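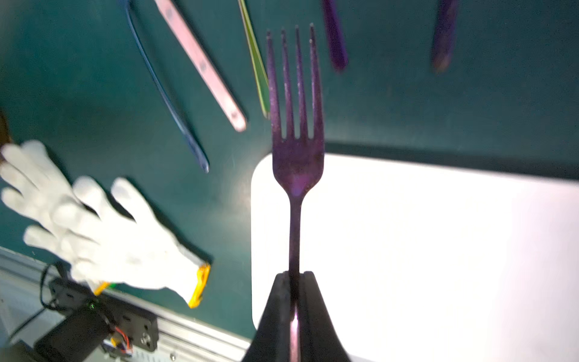

August 2018 – cutlery bench

Wellington Brito wants a yes or no from me by the end of the month on whether the Kosum cell can go to Etard and sort cutlery in their canteen. My answer is still no, and I'm putting the reasons down so I don't get talked round again.

The July log has 584 attempts. 182 of them needed a hand from one of us, mostly to straighten a handle or pull two pieces apart. Anybody who has set a table knows what that ratio means. You'd do it yourself and send the thing home.

What bothers me more is the closing on thin stems. The pads are wide and flat and a fork handle is neither, so the piece can roll as they shut. Sampaio says softer pads. Maybe. We said softer pads in July too.

I also don't trust our lighting. Shiny cutlery under a strong lamp on a white tray is asking for trouble, and a canteen will have worse – windows, steam, people leaning over.

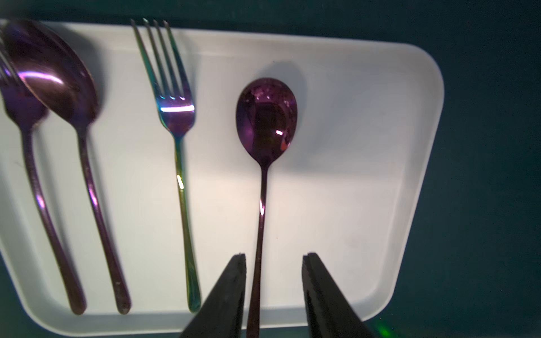 Spoons

Better than forks, I'll give it that. With a gap on either side of the handle the fingers can come down straddling it and there's not much to argue about. Move the neighbor in close and I'd bet against it.

Prustano's planner update goes in next. I want 5 trays run with pieces overlapping, laid out by someone other than me, and no nudging between picks. If it still stalls on 2 of them we stop talking to Etard about dates.

To do: check left pad for wear, new log sheet, ask Sampaio where the spare forks went.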